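Soledad Schumacher paints on sailcloth, and she has done so since a chandler in Aitken let her have a damaged roll for nothing. "It takes the paint badly," she says. "I got used to that and then I got to like it."

Her new show, Prutier, opens at the Cado gallery in October. It has 30 paintings, most of them of the harbour wall near her studio.
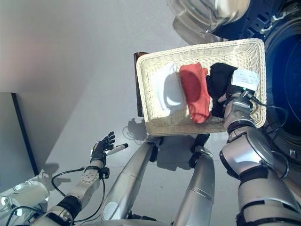
She began the series after a winter when she did very little work. "I walked to the wall and back. After a while I took a sketchbook." The drawings came to 121 pages, and she threw away the first half.

Colour came later. She mixes her greys from blue and a burnt orange and will not buy black.

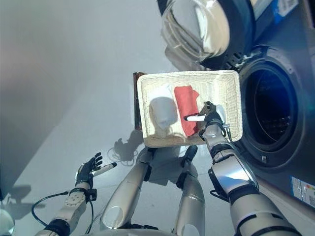
The largest canvas, Clumum, is 400 centimetres wide and had to be painted in two parts. I asked whether the join bothered her. "It did until I hung it. Now I'd miss it."

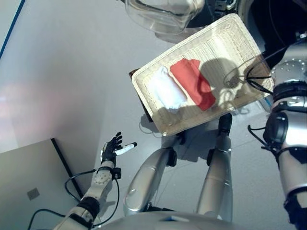 Basket with folded white and red cloth.

She doesn't care for long wall texts, and the gallery has agreed to print titles only. "People can ask me. I'll be there most afternoons."
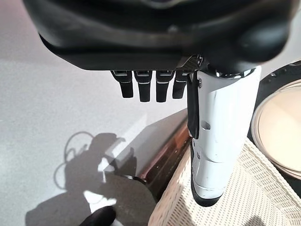 2 min read

Her next pictures will be small. She has already cut the cloth for them, and she wants to work indoors until spring.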